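Sturgate 家庭の繕いもの用語集 README

はじめに

Sturgate をのぞいてくださって、ありがとうございます。Sturgate は、家で服やふきん、カーテンなどを繕うときに使う日本語の言葉を集めた、小さな用語データです。収録しているのは908語。裁縫の専門書に載っている立派な用語もありますが、どちらかというと、台所のすみで針を持ちながら口にするような、暮らしの言葉のほうが多く入っています。

もともとは、私が祖母の裁縫箱を引き継いだときに、ふたの裏に貼ってあった覚え書きが読めなかったことから始まりました。「ここ、ぐし。あとはまつり」と書いてあって、ぐし縫いとまつり縫いのことだと分かるまでに、ずいぶんかかったのです。同じように困っている方がいらっしゃるのではと思い、少しずつ書きためていたら、いつのまにか表計算のファイルがたいへん長くなり、それならいっそ公開しましょう、ということになりました。

中に入っているもの

ファイルは2つです。ひとつは用語そのものの一覧で terms.csv、もうひとつは地域や世代による言い換えをまとめた variants.csv です。どちらも文字コードは UTF-8、区切りはカンマ、一行目が見出しになっています。表計算ソフトで開くと、まれに文字化けすることがあります。そのときは「開く」ではなく「読み込み」のほうから文字コードを指定してみてください。

terms.csv の列は次のとおりです。

id 用語ごとの通し番号。一度振った番号は、削除した語があっても使い回しません。
midashi 見出し語。漢字かな交じりで、いちばんよく見かける書き方にしています。
yomi 読み。ひらがなのみ。
bunrui 分類。縫い方、道具、糸、布、しぐさ、傷み方、その他のいずれか。
setsumei 説明文。長いものもありますが、最初の一文だけ読めば用が足りるように書いたつもりです。
yorei 用例。ない語もあります。
deta 出どころ。聞き書き、古い家庭雑誌、私の家のいずれか。

variants.csv は id で terms.csv とつながっています。ひとつの語にいくつも言い換えがつくことがあり、たとえば「かけはぎ」と「かけつぎ」のように、人によって同じものとも別のものとも言われる組については、無理にまとめず、備考の欄に両方の言い分を書いておきました。ここは本当に悩みどころで、いまでも読み返すたびに直したくなります。

分類についての長めの覚え書き

分類のなかで、いちばんご質問をいただくのが「しぐさ」です。繕いものの言葉には、縫い方の名前とも道具の名前とも言いにくい、手の動きそのものを指す言葉がたくさんあります。「つまむ」「しごく」「いせる」「なじませる」といった語がそうで、最初の版では「縫い方」に入れていたのですが、しごくのは縫い終えた糸こきの場面ですし、つまむのは縫う前のことも多いので、やはり別に立てることにしました。
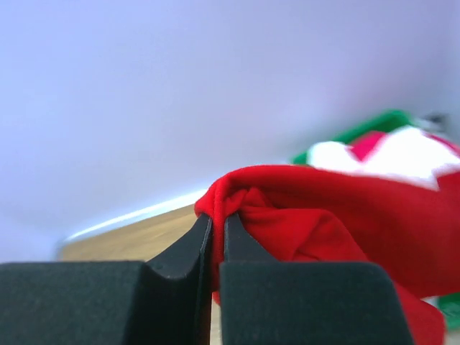 それから「傷み方」という分類も、このデータならではかもしれません。すり切れ、かぎ裂き、虫食い、ほつれ、毛玉、伸び、てかり。どこがどう傷んだかを言い表せると、次にどう直せばよいかが見えてくるので、私はこの分類がいちばん気に入っています。かぎ裂きなら裏に布を当てて細かく、薄くなっただけなら穴があく前に刺し子で押さえる、というように、説明文の中でなるべく縫い方の項目へ案内するようにしました。案内の部分は、矢印と見出し語を並べて書いてあります。

「糸」の分類では、番手の説明に少し苦労しました。カタン糸のように数字が大きいほど細くなるものがある一方で、数え方の決まりは糸の種類によって違います。ひとつの表にまとめてしまうと間違いのもとになりそうなので、それぞれの語の説明に分けて書いてあります。読みにくかったらごめんなさい。

集め方

聞き書きは、Bindmont という手芸の集まりで、お茶をいただきながら行いました。土曜の午後に開かれている気楽な会で、来てくださった方に、ふだん何と呼んでいるかを教えていただき、その場で書きとめたものです。お名前やお住まいの細かいところは、はじめから記録していません。地域の欄には「西のほう」「雪の多いところ」といった、ざっくりした書き方だけが残っています。研究に使うには頼りないと思いますが、おしゃべりの中で出てきた言葉を大切にしたかったので、どうかご容赦ください。

聞き書きから採れたのは100語前後で、残りの多くは古い家庭雑誌から拾いました。雑誌の文章をそのまま写すことはせず、説明はすべて自分の言葉で書き直しています。仮名づかいの古いものは、見出しでは今の書き方に改め、もとの形は variants.csv のほうへ移しました。

使い方の例

いちばん多い使われ方は、手芸教室の配りもののうしろに、言葉の一覧としてつけていただくことのようです。bunrui で「縫い方」だけを抜き出し、yomi で並べ替えると、ちょうどよい索引になります。読み上げのソフトに渡す場合は、midashi ではなく yomi の列を使ってください。「絎ける」をきちんと読んでくれるソフトには、まだ出会えていません。

検索の見本として、Fludmont という小さな道具も同じ場所に置いてあります。言葉の一部を入れると、見出しと読みと説明から探してくれるだけの簡単なものです。「ほつ」と入れれば、ほつれ、ほつれ止め、と出てきます。漢字でもひらがなでも探せますが、カタカナで入れると、カタカナ表記の語しか見つかりません。

分かっている不具合と足りないところ

和裁の言葉がまだ少なめです。私がふだん洋服ばかり直しているせいで、ふき、つま先、ゆきあたりの説明が、どうにもよそよそしい文章になっています。編みものの繕いについても、靴下のかかとまわりのほかは、ほとんど手がついていません。

「返し縫い」と「半返し縫い」の説明では、縫い目の進み方を言葉だけで書いているため、初めての方には分かりにくいと言われています。7月の更新で書き直す予定です。

variants.csv には、同じ言い換えが重ねて入っている行が残っています。id と言い換えの組で重複を除いてからお使いいただくと安心です。

利用の条件

個人でも、教室でも、お店でも、自由にお使いください。書き換えても、印刷して配ってもかまいません。出どころとして Sturgate の名前をどこかに小さく書いていただけたら、とてもうれしいです。説明文どおりに直したら布がつれてしまった、ということがあっても責任は負いかねますので、大事なお洋服は、まず端ぎれで試してみてくださいね。

言葉を教えてくださる方へ

うちではこう呼んでいます、というお話は、いつでも歓迎しています。追加の依頼は課題の欄に、見出し語、読み、どんなときに使うか、を書いて送ってください。用例はおうちの会話そのままで大丈夫です。むしろそのほうがありがたく、きれいに整えられた文よりも、「そこ、ちょっとつまんどいて」のような一言のほうが、あとで読む方にはよく伝わるように思います。

返事は夜に針仕事を終えてから書いているので、少しお待たせすることがあります。修正の場合は、id の番号を添えていただけると早く見つけられます。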